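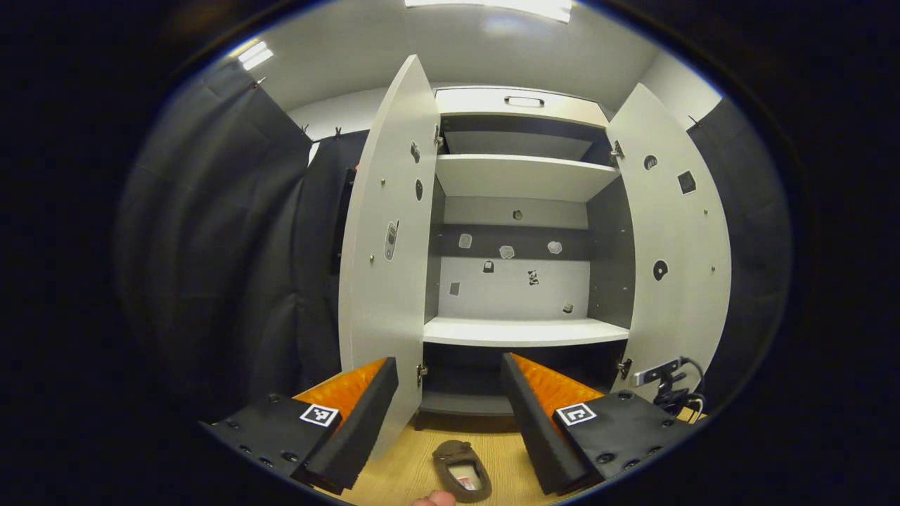 Sunday, July 9, 2023. Work today was limited to the Pestska Tunnel file, and in particular to the claim that the tunnel has a "second mouth" that opens at night on the north wall. The claim appears in the oldest account we hold and in most of the later ones. Witnesses describe a pale border and a dark middle, and they almost always describe the middle as deep. The point to settle is how much of that depth could be supplied by the viewer. A white cabinet with both doors standing open and a dark gray interior gives the general idea: pale surfaces on either side, a dark space between them, and a strong invitation to the eye to keep going. The north wall has a limewashed patch with a soot stain in the center of it, and the same arrangement may be at work there under poor light. This is a working idea only and should not be quoted in the public summary.

Sources reviewed. Item 838 is the typed statement of a railroad watchman, undated, filed by the previous archivist under "Apparitions, Structural." Item 1134 is the reel-to-reel interview with two members of the Văduva family, whose farm bordered the cutting. Item 1373 is the printout from the Netport message board, where the story first picks up the name "Devil's Porch." I read all three in full and in that order. The typed statement does not mention the Devil, a porch, or any kind of ceremony. It mentions a door, a cold draft, and a lantern that would not stay lit.

The Văduva interview is the better source and has been underused. The older speaker says that children were told about the second mouth to keep them off the tracks, and that her father added the detail of the voices himself. The younger speaker disagrees with her on the tape and says he heard the voices on his own account, while walking home with a neighbor. The transcript leaves this exchange out. It jumps from the description of the cutting to the story about the mule. I have marked the gap in pencil on the file copy and have asked that the full side be transcribed again.

The board printout is poor evidence for anything before it was posted, but it is useful for tracking the wording. The phrase "gateway to the other place" occurs eight times, always with the same misspelling of "gateway," which points to copying from one post. Robes and candles appear only after that post. No poster claims to have seen a robed figure in person. Each credits a cousin, a coworker, or a former classmate.

Sound test, continued from the February entry. Guadalupe Ventura brought the Perkari recorder back from repair and we replayed the February recordings on the workshop speakers. The low tone heard near the drainage culvert is present in every take made with the wind from the west, and absent in the two takes made in still air. Ms. Ventura's opinion is that the culvert lip is sounding in the way a bottle does when someone blows across it. I agree that this is the simplest reading. We do not yet have a take made with a steady wind from the east, and until we do the tone should be listed in the file as "probable wind effect, not confirmed."

She also raised a fair objection to my notes of last month. I had written that the tone "accounts for the voices." It does not. The younger Mr. Văduva describes words, or the rhythm of words, and a single low tone would not give that impression without help. The help may come from echo off the brick lining, from walkers on the road above, or from expectation. I have struck the sentence and initialed the correction.

Light test, bench version. A card was painted white with a flat black oval in the center and fixed to the end wall of the long corridor. Ms. Ventura and I each viewed it by a single shaded lamp, first straight on and then while walking toward it. Straight on, I took the oval for paint at once, which was to be expected, as I had painted it. While walking I found it harder to hold that judgment, and twice had the impression of a recess. Ms. Ventura had no such impression at any distance. Two viewers who both know the answer do not make a test. The card should be shown to people who have not been told what it is, and the questions should be written out in advance so that the word "door" is not put in anyone's mouth.

Ms. Ventura suggested using a gray oval as well as a black one, on the ground that soot on limewash is seldom fully black. Agreed. Cards to be made up in both.

Correction to the site plan. The culvert is drawn on the south side of the cutting. It is on the north side, within a short walk of the stained patch. The error goes back to the tracing made from the railroad's own drawing and has been carried into two later copies. It matters here, as a person standing at the patch would be close enough to hear the tone, while our plan would suggest otherwise. All three sheets have been flagged. The original drawing is not to be altered.

Public inquiry received by letter. The writer asks whether the tunnel is open to visitors and whether it is true that animals refuse to enter it. Draft reply prepared: the tunnel is on private land, permission is required, and the archive does not arrange visits. As to the animals, the only reference in our holdings is the story of the mule, and in that story the mule goes in without trouble and it is the driver who will not follow. I have offered the writer a copy of the page.

Outstanding:
New transcript of the Văduva tape, both sides.
East wind recording at the culvert, with the landowner's consent in writing.
Gray and black cards, and a question sheet for viewers.
Measurements of the limewashed patch. The figures in the old survey notes do not agree with each other and should not be used.
Confirm whether the watchman's statement had a second page. The staple holes suggest that it did, and the text stops after the lantern goes out.

Recorder returned to the locked drawer. Spare batteries are low and have been added to the supply order.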